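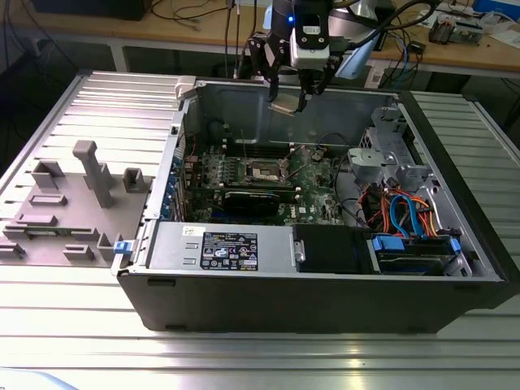

What has to be settled before the arm is allowed inside an open chassis?
Mains lead off and bagged, fixture position checked, tool speed capped in the controller, and one named person holding the enable switch.

11/8/20, Fillville bench, disassembly cell

Went through the Tundex working rules line by line with the tower on its side on the ribbed table. The draft from March was written for closed housings and says nothing useful about sockets. Notes for the revision follow.

Rule 4, approach height. The draft gives one clearance for the whole case. It needs two: one over the drive cage and power supply, another over the board. Proposed 68 mm above the board plane for travel moves, then vertical descent only. No lateral moves below that height unless the step is a named contact step in the Humo program.

Rule 5, contact at the socket. Fingers may touch the retention hardware. They may not bear on the processor or on the board beside it. Force limit 12 N, set in the controller and not in the script, so that a bad script cannot raise it.

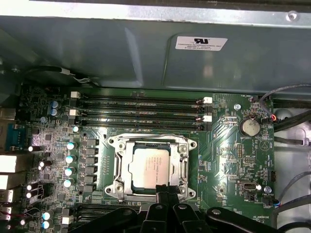
Wrist view, finger pads at lower edge of processor.

The coin cell stays live with the mains off. The draft treats "unplugged" as "dead" and the wording has to change. Add: no metal tools near the battery holder, hold the power button for 4 s after unplugging, strap on before reaching in.

Rule 7, loose cables. Anything that can be lifted by a finger link gets tied back or is entered on the sheet as a known hazard. The SATA runs are the obvious case.
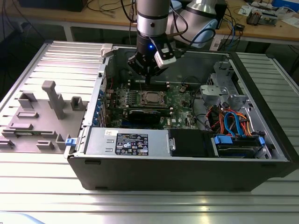

Sobia Shaikh

Second arm: the draft assumes a single arm per cell. Bogdan cell already has its own interlock text, which can be copied across with the zone numbers changed. Until that is done, one arm is enabled at a time and the other stays in hold.

Re-zero the wrist camera after every change of case orientation. 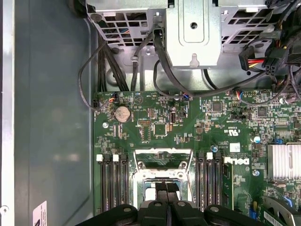
The same goes for the socket coordinates, which are stored relative to the case corner and mean nothing once the case has been turned. Put the check in the start-up list, before enable. Rule 9 (lighting) not reviewed. Glare off the metalwork still to be looked at.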